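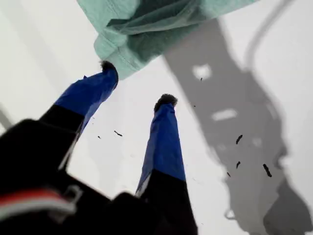 3.2 Household linen: handling, folding and storage

Figure 1. Pale green cloth with a stitched hem along its lower edge, against a white surface.

The second group of items considered in the Troltcombe study consists of flat and hemmed textiles in daily use: tea towels, hand towels, napkins, pillowcases and small table covers. These were treated separately from garments, which are discussed in Section 3.3. Garments have sleeves, collars and fastenings that suggest where a fold ought to fall. Flat linen offers fewer guides, and households differ more widely in what they regard as a finished fold.

The hem proved to be the most useful point of reference. In a cloth such as the one in Figure 1, the line of stitching remains easy to follow even where the fabric has gathered into folds. Participants who began by finding a hemmed edge tended to straighten the whole cloth before making any fold. Those who took hold of the middle more often laid the cloth down and started again. Mekonnen's earlier account of laundry work in shared housing describes a similar habit, which is there called "edge first" folding. We keep the term in this paper.

Colour also had some bearing on the work. Where a cloth overlaps itself, the doubled area may look darker than the single layer, as it does at the centre of the cloth in Figure 1. Several participants said that they used this difference to judge whether a pale cloth was lying flat. It was of little help with patterned items, and of none with dark ones. For this reason the plain pale items in the Gudia set were used for the practice round, and patterned items were introduced afterwards.

The full collection comprised some 300 items, all of which had been washed at least once before the study began. New textiles were left out because the dressing applied by manufacturers makes them stiffer than linen in ordinary use. Each item was folded twice by the same person, first without instruction and then according to the Traller sheet, a printed guide of 4 steps. The guide asks the reader to find a hem, bring the corners together, smooth the cloth outwards from the centre and fold it to the width of the shelf. It does not prescribe a final number of folds.

Two results should be noted. Stacks folded to the sheet were more even in width, and they were less likely to lean when placed in an open cupboard. The time taken was not reduced. For napkins it rose slightly, and participants remarked that smoothing so small a cloth seemed to them unnecessary. Pillowcases gave the opposite impression: the instruction to bring the corners together was generally welcomed, although the closed end and the open end were sometimes confused.

Storage was examined in August, when the folded items had been in use for a full month. Towels kept near the sink had usually lost their original fold and been put back in whatever form was quickest. Linen kept in bedrooms had changed very little. The position of the cupboard may therefore matter as much as the method of folding, a question to which we return in Section 5.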